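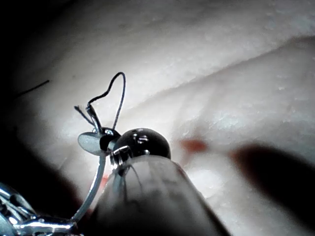

Suturing practice: how do you keep your loop from collapsing?

knotsandcrosses wrote:
Okay, so I have been at this for 2 weeks on the practice bench and I still fight the thread more than the tissue. The black suture is great because I can see it against all that pale surface, but the loop has a mind of its own. It stands up, goes wavy, flops over to the right, and by the time I get the second instrument near it I've lost the shape. Also my short end is getting all fuzzy at the tip. Is that just old thread or am I grabbing it too hard? Any tips welcome, I have 14 more sessions before I get checked off and I'd love to stop sweating through my shirt!

Baster wrote:
Fuzzy tail is usually from grabbing the same spot over and over. Trim it and start fresh, seriously, snip it every time it starts to splay. A frayed end catches on everything when you try to pull it through.

As for the loop, I would leave less thread out. Beginners (me included, for ages) leave a big generous loop thinking it gives them room, and all it gives you is a big floppy thing to chase.

Vullo wrote:
Going to disagree with Baster on the loop. Short loops are fine once your hands know what they're doing, but when I was learning they made me crazy. I'd pull the tail right out before the knot was down. Leave it long, waste the thread, get the motion into your hands. You can get stingy later.

I do agree about trimming though.

Achari wrote:
Neither of you asked what thread it is! Some of it comes off the packet with so much memory that it's basically a spring. I give mine a gentle pull between my fingers before I start and it behaves a lot better. Braided stuff frays more at the ends too, so if that's what you've got, the fuzz may not be your grip at all.

knotsandcrosses wrote:
It's braided, yes, from a box the last group left behind. I'll try the pull first. And Vullo, the tail pulling out is EXACTLY what happens when I go short, so I'm sticking with long for now, sorry Baster.

Baster wrote:
No offense taken, but you'll be retraining yourself in April. Bring the instrument to the loop low down near the base, where the thread is steadier, and don't chase the peak. That works with long or short.

Vullo wrote:
Okay, that part I'll sign my name to.

Comments (3)

Ika
The low-at-the-base advice helped me too. I also stopped working right next to the fold in the tissue, where I kept losing the thread in the dark bit. Flat bright area first, folds later.

Jomar Buenaventura
I tied 300 of these before mine looked decent, so two weeks is nothing. Keep going!

Ika
@Jomar only 300?? I kept a tally on the back of a notebook and I was at 665 when I stopped writing it down. Still can't do it left-handed.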